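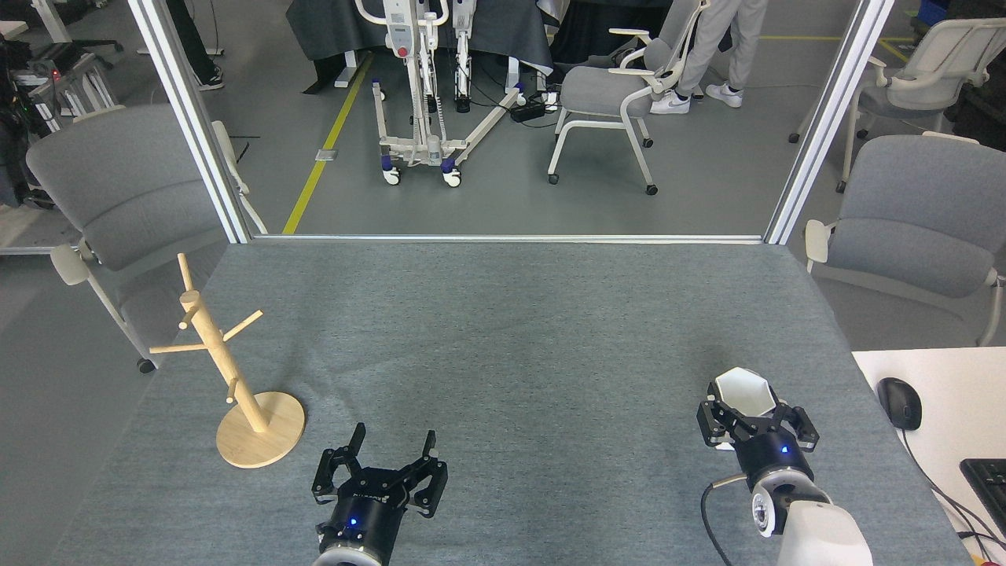 So I finally got myself to the open day at Huldale, after two years of telling people I was going to. I'm glad I picked March, when it's still too cold to feel guilty about spending a whole day indoors looking at robot arms.

If you've never been, it's an old mill building about ten minutes' walk from the train. You sign in, you get a sticker, you get a floor map that has been photocopied one time too many. I started at the wrong end (the map was upside down, my fault) and landed in the middle of the household section, where I ended up staying most of the morning.

The question I'd brought along was a simple one. I run the kitchen side of a small café, and 30 times a day someone puts a cup back where it belongs. Could a machine do that for me yet?

The Irkero people had exactly that chore going. Two arms, a felt-topped table, a wooden mug tree and a little white cup. The job is to get the cup onto the tree. That's it! I stood there for 7 attempts, leaning forward like I was watching a penalty shootout. Four went on fine. Two got to the peg and sort of nudged at it, and the arm backed off and had another think. One cup ended up on the felt, unharmed, and a kid next to me clapped anyway.

Dindo Sarmiento was looking after the table and he was wonderful, very patient with me and my café questions. I asked why a mug tree, of all things, and he said a shelf is too easy. With a peg you have to turn the cup the right way, find the handle or the rim, and let go at the right moment, and the pegs all point somewhere different. He told me they'd logged 3,841 tries at it since they started. I asked how many I'd have to pay for before it could do my closing shift and he laughed for a good long while.

The speed is the thing, though. Each cup took longer than it takes me to unload a whole rack. And mine come out of the washer steaming and dripping, in three sizes, with somebody's teaspoon still in one of them. Dindo said wet cups were "on the list." I got the feeling it's a long list.

Next door Markov had a shop-floor demo, sorting bolts into trays, and that one I'd call done. Fast, dull, no fuss – 232 bolts while I ate a granola bar. But bolts are all the same bolt. I skipped the Macapagal talk on towel folding because the line went down the stairs, which I now regret, as a woman on the train home told me it was the best part and that the robot folded a fitted sheet. I don't believe her about the fitted sheet.

Lunch was soup, decent, cash only. Bring small bills. Parking is hopeless, so take the train if you can.

Would I put one of these in the café? Not this year. I'd go back and watch, though, and next time I'm bringing one of my own mugs, the fat blue ones with the stupid tiny handles, to see what Dindo's arms make of it.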